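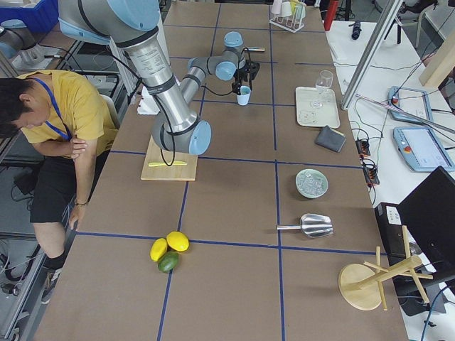 Clomden Kitchen Library: new loan rules from August

The kitchen library on Melis Street lent out 3,442 items last year, and the waiting list for the larger ones has grown long enough that the rules are changing. From August, members may have 5 items out at one time. Loans of preserving pans, pasta machines and cake tins in sets will run for three weeks, with no renewal if another member is waiting. Everything else stays at six weeks.

Regula Prantl, who runs the front desk, said most late returns last year were jam pans in plum season. "People pick more than they planned and then they need the pan for another week," she said. "We bought two more pans in the spring, and that should help."
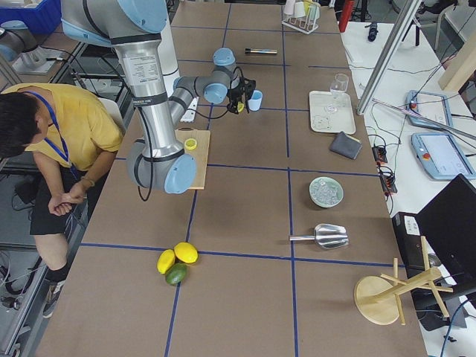 She also asks members to return items clean and with all their parts. A food mill without its handle has to come off the shelf until a spare arrives, and spares for the older models are hard to find. If a part is lost, tell the desk when you bring the item back. There is no charge for the first lost part.

Small tableware is a newer section. Cups, plates and trays can now be borrowed for parties in any number up to 24, and these do not count toward the limit. Zarmeena Baloch has put together a list of what is in stock, sorted by size, and a printed copy is kept by the door. Please book sets ahead – the weekends before graduation fill up first.
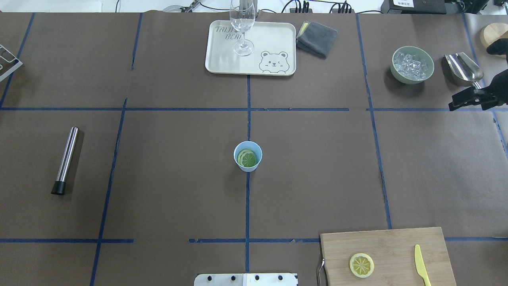

A serving tray with a bear drawn in one corner.

Membership now stands at 1,364 households. The yearly fee is unchanged. Donations of kitchen goods are welcome at the side entrance during opening hours, but the library cannot take nonstick pans with scratches, knives without a cover, or anything electric with a damaged cord. Questions about the new rules can go to Noémie Melnyk at the desk.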